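Wercombe Wipe-Clean Tablecloth, Checked

Every kitchen deserves a cloth you don't have to be careful with! The Wercombe is the one we reach for at home, and it has been in the Sameo range longer than almost anything else we carry. It's a coated cotton, woven first and sealed afterward, so it hangs like fabric and wipes down like a countertop. Tomato sauce, candle wax, felt-tip pen — we've had all of them on ours.

The check is printed at the same scale on every size, and the hem is turned and stitched on all four sides. Lukian Yurchenko, who does our finishing, switched to a heavier thread in December and the corners lie much flatter now. Cloths from before the change have a white label; new ones have a gray label.

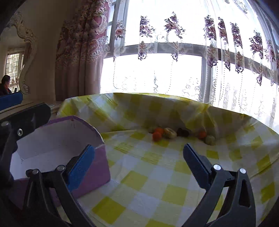
Fold lines are normal when it comes out of the package. Lay it out in a warm room overnight and most of them will drop. If you're in a hurry, iron on the reverse side, low heat, with a dish towel in between. Please don't tumble dry it! The coating goes cloudy and there's no bringing it back.

Goes well with the Jia napkins, which are plain cotton and can take a hot wash.

Details
Item number: 121
Surface: matte coating, wipe clean
Backing: uncoated cotton
Hem: 2 cm, stitched
Machine wash: cool, gentle cycle, line dry
Matching napkins: Jia, 18 inches square
Table pad: Votum, sold separately, trim to fit

Measuring: take the length and width of the tabletop and add the overhang you want to each side. For everyday meals we like a short drop that stays off people's laps. Round tables are trickier, so write to Ivan Zakharchenko at the shop with the diameter and he'll work it out with you — he loves these.

Page updated 1/4/23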